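Slide 6: sim setup

Pick up from Orvokki's part. She has covered why we score policies in simulation before touching hardware. My part is what we changed and what we got.

Two arms, one table, one mat, three panels. The task is called Clunance in the paper and in the repo. A policy has to bring a gripper to the right panel, line up with it, and hold. Panel positions and angles are drawn fresh at the start of each episode.

Say early that the floor, walls and lighting are part of the scene on purpose. Our first version had bare gray surroundings and the scores told us very little about the real cell.
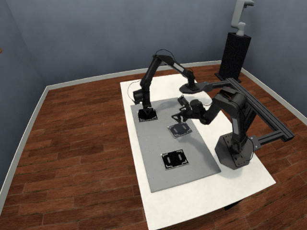

Fig. 3. Simulated Clunance workcell, rendered view. Three black panels on the gray mat.

Point at the panel nearest the viewer. It has nothing over it. Then point at the one under the far gripper, which is partly covered from this view. Covered panels are where the baseline fails most.

Slide 7: method

We ran 1,234 episodes per policy. Same seeds for every policy, so episode 400 is the same layout for all of them. Shalini Tomar wrote the seeding code; credit her out loud, she is in the second row.

Lighting is varied per episode. Do not go into the shader settings unless asked. Backup slide has them.

Slide 8: result

Baseline failed 451 episodes. Most of the failures are angle errors: the arm gets to the panel and stops with the wrist turned wrong. The Gautam policy cut these down but did worse on reach at the far end of the table. Show both columns. Don't skip the second one.

We then took 14 layouts to the real cell. Ranking of the policies came out the same as in sim. Small sample, say so.

Slide 9: limits

Cables are drawn but have no contact model. Panels are rigid and fixed to the mat. One table height only.

If someone asks about Zukard: different task, we have not compared.

Questions until 3:30, then hand the mic to Orvokki Valtonen for the wrap-up.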